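关于我们

首页 / 关于工坊 / 常见问题 / 联系方式

Panenholm 是一间共享工坊。成员按月交费，进来用工具、占桌子、做自己的东西。我们不是孵化器，不办路演，也不收学员。很多人看到网站上有机械臂，写信来问能不能“学人工智能”，这一页主要就是写给他们的，省得双方白跑一趟。

我们怎么看自动化

先把话说在前面：工坊里做机器人的这几个人，对机器人的评价普遍不高。

这不是故作姿态。过去几年，我们看过太多家用机器人的演示片，叠衣服、倒咖啡、收拾餐桌，剪辑得很流畅，角落里偶尔标一行小字，写着“八倍速”。没有标的那些，我们也不太敢信。演示片里不会告诉你这个动作拍了多少条，杯子换个位置还行不行，旁边有没有人拿着手柄。我们自己动手做，有一半原因是想弄清楚这些东西到底难在哪里，另一半原因是不服气。

做到现在，不服气的那一半消下去不少，怀疑的那一半还在。

所以你在这里不会听到“改变生活方式”之类的话。谁要是在工坊里说自己的机器能做某件事，别人的第一句话通常是：连着做给我看。

Girkametti 项目

Girkametti 是我们做得最久的一个项目，目标定得很低：让一条机械臂从桌上拿起一件小东西，放到另一个地方，放下，回来，再拿下一件。不识别主人表情，不聊天，不讲笑话。

为了避免自己骗自己，我们定了一套测试办法。一轮测试是144次抓取，中途不许调参数，不许把物体摆正，不许有人伸手扶。掉了算失败，夹歪了算失败，停在半空不动也算失败。最后一条曾经有人提出异议，说机器停下来是“出于安全考虑”，大家讨论之后没有采纳。要是停着不动也算成功，那把插头拔掉的成绩最好。

到目前为止，我们做完了3轮完整的测试，没有一轮的结果值得拿出来宣传。中断作废的轮次比这个多，原因五花八门：线缆缠住、螺丝松动、程序死机、有人下班路过顺手把桌上的零件收走了。最后这一种我们很同情，说明工坊的卫生习惯还不错。

成绩记录贴在工坊墙上，好的坏的都贴。来访的人可以随便看，也可以拍照，但请不要只拍好的那一页。

Badawi 与 Kelthorpe

另外两个名字你可能也会在工坊里听到。

Badawi 是一套夹爪指尖，专门用来试不同的形状和表面。我们一开始以为指尖是最不重要的部分，画个方块，打印出来，拧上去，完事。结果大部分时间都花在了这上面。齿太长，靠近桌面的时候先碰桌子；齿太短，薄的东西够不着；表面太滑，夹住了也会转。网上的说法是换一种软材料就能解决，我们换过，滑的问题轻了，又多出一个粘的问题，物体放下之后跟着指尖一起抬起来。现在抽屉里攒了40个废弃的指尖，每个上面用油性笔写着毛病。新成员如果想参与，我们建议先把这个抽屉翻一遍，比看教程管用。

Kelthorpe 是控制程序，名字比内容气派。它没有用什么了不起的模型，大部分是普通的坐标换算和限位检查，外加一大堆“如果读数不对就停下”。有人劝我们换成端到端学习的方案，说现在大家都这么做。也许是对的。但要换，请先在同一张桌子上，用同一套144次的测试，把旧程序比下去。这个要求提出来之后，劝的人少了一些。我们是真心希望有人来试的，桌子给你留着。

钱和场地

工坊的开支来自成员月费，机器人项目没有单独的拨款，也没有赞助商。曾经有公司愿意提供设备，条件是我们在网站上写使用感受，而且要先给他们过目。没有谈成。

Girkametti 的材料支出目前记到481元，只算打印耗材、紧固件和线缆。机械臂本身是成员凑钱另买的，不在这个数里。特意说明，是因为我们很讨厌那种标题写着“几百元自制机器人”、点进去发现主要设备“家里本来就有”的文章。不想变成同类。

场地分两块，一块做木工和金工，灰大；另一块做电子和机器人，要求进门前把身上拍干净。共用的工具用完归位，私人的项目写好名字。没有写名字的东西放久了会被当成公用零件拆掉，这件事我们事先讲过了。
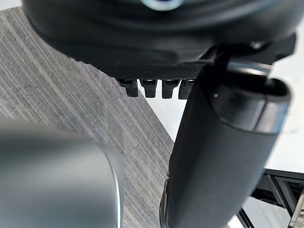

再说调试。调试占了我们绝大部分的时间，而且样子很不好看：一个人盯着屏幕，一个人蹲在地上找掉下去的螺母，第三个人问要不要先去吃饭。想看机器人流畅地干活，建议去看展会。想知道它为什么干不好，可以来我们这里坐一个晚上。

来访的人常问，什么时候能用它做家务。我们的答复一直没有变：不知道，近期看不到。让它把袜子从地上捡起来，和让它在任意一个房间里、任意一种光线下、把任意一只袜子捡起来，中间隔着的东西比多数人以为的多得多。卖产品的人喜欢把前一件事说成后一件事。我们没有产品，用不着这么说。

什么样的人适合来

会不会编程不是关键，会用内六角扳手更要紧一点。能忍受同一个动作失败很多遍，并且愿意把失败写下来的人，我们欢迎。只想来拍一条短视频的，我们也不拦，但机器旁边的位置优先给正在干活的人。

加入之前要先做一次安全说明，内容包括急停按钮的位置、长头发怎么处理、机械臂通电时手不能伸进哪里。老成员也要听，每年四月重讲一遍。听过不等于记得，这一点我们对人和对机器的看法是一致的。

未成年人须有监护人陪同。宠物请留在家里。

联系我们

请使用网站的留言表单，写清楚你想做什么，已经做到哪一步，卡在什么地方。“对机器人很感兴趣，求带”这样的留言，我们会回，但会回得比较慢。商业合作和代加工一律不接，毕业设计代做也不接。

本页更新于2023年2月。墙上的成绩记录比网页新，以墙上的为准。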